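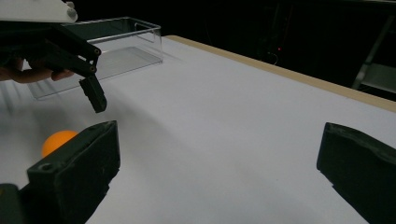 Clear open-topped tray on a white tabletop.

Filed under: Help > Test Prep App > Set-up

4. Setting up a current affairs mock test

Read section 3 first if you have no Curix login yet. Takes 15 minutes, less the second time.

1. Log in. Pick Mock Tests, then New.
2. Choose a question bank. Economy and Banking holds 1,499 questions, the other banks are smaller.
3. Set the number of questions. Default is 50. Max is 59 on the free plan.
4. Set the timer. Minutes only, no seconds.
5. Negative marking - on or off. Off unless you change it.
6. Tick the months you want covered. November is already ticked, untick it if you dont need it.
7. Press Save Draft. Then Preview.
8. Read every question in Preview. Fix typos there, not in the bank.
9. Press Publish. Students see the test at next login.

Note: Abbreviations (repo rate, CRR, GDP and so on) have their own tag. Use the tag filter, search misses some of them.

Note: Importing from Makora? CSV only. One question per row, answer key in the last column. Blank rows stop the import.

CAUTION: Publish locks the timer and the marking. To change either one, copy the test and start agian from step 4.

CAUTION: Deleting a bank deletes the scores tied to it. No undo. Export first.

4.1 If the test does not show up

- Check the group. Test and students must be in the same one.
- Check the start date. Day first, e.g. 16/12/2019.
- Still missing - log out, log in, wait a minute.
- Write to Reece Tapley at the Pidwood help desk. Include the test name and your group code.

Printing an answer sheet: go to section 5.

© Pidwood Learning | Contact | Back to top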